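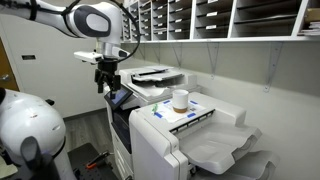

Page 1 of 2

Wissam Nassar
Nurnton student robotics, second year. Posts about arms, grippers and tea.

1/
Right, a thread about what our group has been up to this term, as a few of you asked after the open evening. We're doing the Cundia project, the one where a robot has to manage small jobs in a normal office, with normal office stuff in it. I love it. I have never been so interested in a cup in my life.

2/
The cup is white with a cork-coloured band round the base, and it stands on a sheet of paper taped down with four bits of blue tape, on the flat end of the big printer. The paper is our start zone. Cup goes on the paper, arm comes in from the side, gripper closes, cup goes up. Simple on the whiteboard!

3/
We call our code Hakim. It began as one very long file with everybody's bits pasted in and it's now a proper set of modules, mostly thanks to Widad Sfeir, who spent a whole weekend pulling it apart and renaming all my variables. (She was right about the names. "thing2" was not helping anyone.)

4/
First lesson of the term: a two-finger gripper is great until you have to decide how to come at something round. From straight above you have to straddle the rim or pinch the wall. From the side you get a lovely hold on the body, but then the wrist has to get low, and there's a printer in the way. We argued over this for two whole sessions.

5/
We went with from above, for now. Fingers pointing straight down, move across, then lower slowly. Widad still thinks the side grasp will win in the end and has a branch called "told-you-so" ready to merge.

6/
Cables! I didn't think I'd have opinions about cables. The one on our arm runs along the outside and makes a loop over the top before it drops to the wrist, and that loop matters. Too tight and the wrist can't turn all the way. Too slack and it wanders into places you don't want it. We now check it before every run, and it's on the sheet in capital letters.

7/
Somebody asked why we don't use a nice clean table. We did, for the whole first half of term, and the code got very good at nice clean tables. Then we tried the printer and it fell to bits. There's a document feeder and a control panel sticking up on one side, output trays on the other, and a mail sorter up on the wall above. The arm has to plan round the lot.

8/
So the planning side is where most of our time goes. Each object in the room gets a box in the model, with a bit of padding. Too much padding and the planner says there is no way through and sulks. Too little and I get nervous. We're at the point where I only get nervous now and then – progress!

9/
Numbers for the people who like numbers. Our target for the end of November is 200 logged attempts. A session is 12 attempts if all goes well, and it does not always go well. We log every one, including the silly ones. Especially the silly ones, they're the most useful when you read them back.

10/
What goes in the log: where the cup started, which grasp, whether it was picked up, whether it was put back inside the paper, and a comment. The comments are my favourite part. "Too keen" is a real entry. So is "wrong cup".

11/
If you're in first year and thinking of joining, please do. You don't need to have built anything before. I turned up knowing a bit of Python and not much else, and my first job was measuring shelves for the room model. It was a good job! You learn the room, and then the planner's mistakes start making sense.

12/
We meet at 7 in the evening, same building as the Kemov workshop, go in by the side door. Bring a laptop if you have one. You'll be on the log sheet first, then the code, then you get a turn running the arm with one of us next to you.

13/
Next up is putting the cup down somewhere other than where it came from, which sounds tiny and has already eaten three pages of my notebook. Widad's doing the placement code and I'm redoing the padding.

14/
Oh, and to the person who asked, yes, the log template can be shared. I'll put it in the group folder tonight once I've taken my rude comments out.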